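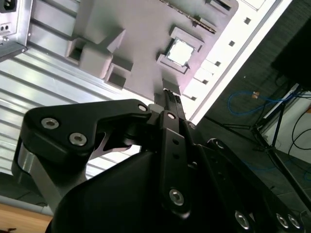 Plolis, 12 March 2020

Wondura is looking for people to come and build computers with us, or at least the insides of them, on practice boards that can't be hurt no matter how clumsy you feel. We run a small training workshop on Esteves Street, and before we open our new beginners' course in June we would love to have 18 patient souls try it out from start to finish and tell us where they got lost.

The boards are gray plastic mock-ups of a motherboard, with raised features and a square socket for the processor, so you get to learn where things go before you ever lay a finger on the real thing. You'll practice fitting parts, taking them out again, and (we hope!) asking plenty of questions along the way. Some of the parts are narrow and a bit fiddly, so please bring your reading glasses if you use them.

You don't need to know anything about computers. In fact we'd be especially glad to hear from people who have always been a little scared to open one up, and from anyone who has tried it at home and given up halfway, as several of us have. You should be 17 or older, comfortable sitting at a bench for a good stretch, and able to come to all 8 sessions. They're in the evening and each lasts 80 minutes, with tea and something sweet afterward for those who like to stay and chat.

We can't pay a wage for this, but your bus fare is covered and you'll have a free place on the full course later on, which you're welcome to pass along to a friend or a relative.

To put your name down, write us a few lines about yourself and what you'd like to learn, and drop them off at the Prendevska Building front desk or mail them to the workshop. Left-handed people, please mention it in your note so we can set up your bench the right way around.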